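Eight Years on the Fledley Run

Omprakash Rastogi started at Barbu Freight as a night dock hand and now runs linehaul dispatch out of the Nolldale terminal. He has been with the company 41 months longer than his current boss, Kevin Hayes, and likes to mention it.

"I came in for a seasonal job in November," Rastogi said. "They needed people to load trailers for Fledley. I figured I'd stay until spring."

He stayed on the dock for two years, then moved to the billing window, where he learned which customers call before a load is late and which call after. Dispatch came next. The Fledley run has been his for eight years now.

His day begins at 4:30 a.m. with the overnight sheet. The terminal handled 564 shipments in its busiest week last winter, and he checks the late ones first. After that he talks to drivers until lunch.

"Most of the job is phone calls," he said. "A driver wants to know if the dock is clear. A customer wants to know where the driver is. I try to call them before they call me."

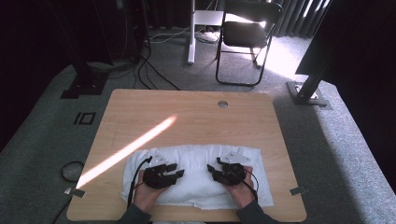
A folded towel on a desk, with a gripper in each hand.

Asked about his hardest week, Rastogi named the one when the pass road closed and everything for Fledley had to go the long way, 643 miles door to door. Two trailers of pharmacy goods were on the wrong side of the closure. Hayes drove out to the relay point himself with paperwork for the second driver.

"He didn't make a speech about it," Rastogi said. "He got in the pickup and went."

Hayes, who manages the terminal, said he relies on Rastogi for the things that aren't in the system. "He knows which gate sticks and which receiver takes lunch early. I ask him before I change a schedule."

The company switched to the Zernesness routing software last year. Rastogi said he was slow to trust it and still keeps a paper notebook by the phone. He uses both.

Outside work he coaches youth cricket and is rebuilding a porch. He would like to see Portugal, and his wife has already picked the month.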